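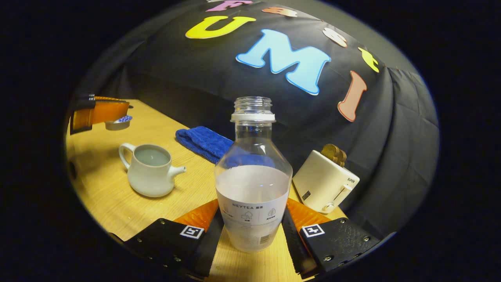

The grippers out on the breakfast table, with a HEYTEA bottle between the fingers.

I promised Wanting Cai I would finally write down how I look after our hand-held grippers, so pour yourself something and settle in, because I do go on a bit (you know me).

I start with the screws along the black pads. They're small, and they creep loose after a long afternoon of squeezing things, so I go down each row with the little driver and stop as soon as I feel it bite. Please don't crank them! I stripped 2 in November and spent a whole evening digging them out.

Then I wipe the square markers with a dry cloth. A thumbprint can be enough to spoil the tracking, and I've blamed the software more than once when it was only jam.

The black strips get the most wear. I change mine at around 400 grips, and Ayten thinks I'm being wasteful, but a clear plastic bottle is slippery and I like a fresh surface for it. Close the fingers slowly on one and watch whether both strips touch together. If one side gets there first, back off the pad on that side and try again.

The other pair still needs its pads done. Tonight, I hope, after supper.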